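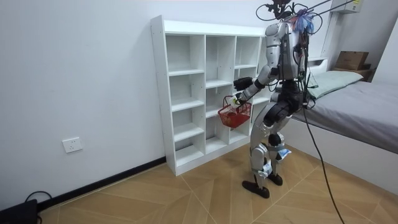 El dividendo de la abuela
Febrero | Por Parisa Khosravi

Heredé 448 acciones de Trommont, una empresa de aguas fundada en 1960 que desde entonces ha procurado no dar una sola noticia. Mi padre las llamaba «el colchón». Rinden alrededor del 3 % y cada junta general incluye un canapé, siempre de atún.

El lunes llamé a mi bróker, Drisell, para preguntar qué pasa cuando la acción cotiza sin derecho a dividendo. Me explicaron, con paciencia de dentista, que ese día el precio suele bajar más o menos lo que se reparte. Es decir, me pagan con mi propio dinero y encima tributo por él.

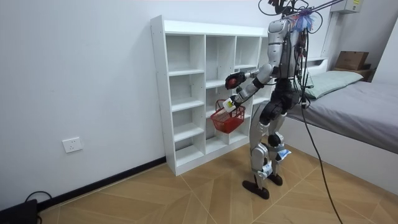
El robot, casi de espaldas, ante la estantería blanca.

Quien tiene un CFD ni siquiera es accionista: recibe un ajuste en la cuenta si está comprado y lo paga si está vendido. Tampoco vota, y del canapé mejor no hablar.

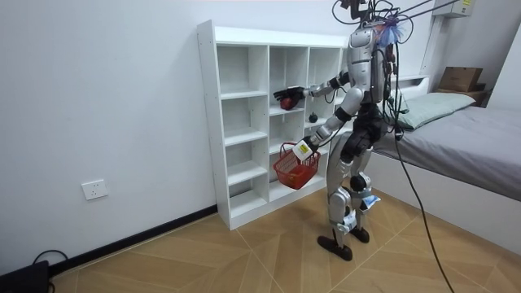 La mano negra se cierra sobre una manzana roja.

Mi cuñado, que opera a crédito desde el sofá, compró Ouellet la víspera del corte «para cazar el dividendo». Lo cazó. Tres semanas después seguía esperando a que la cotización volviera a su sitio.
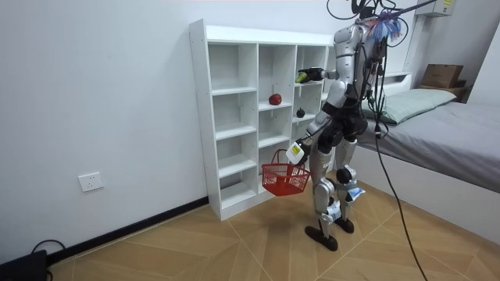
Reinvertir, ese verbo

Drisell me ofrece cobrar en acciones nuevas. Suena a prosperidad, aunque toca mirar la comisión y la fiscalidad antes de firmar. Yo sigo cobrando en efectivo y gastándolo en la factura del agua. De Trommont, naturalmente.

Lo más reciente
- Flurkenau aplaza otra vez su salida a bolsa
- Cómo leer un extracto sin llorar
- Bonos para impacientes

Contacto | © Todos los derechos reservados | Volver arriba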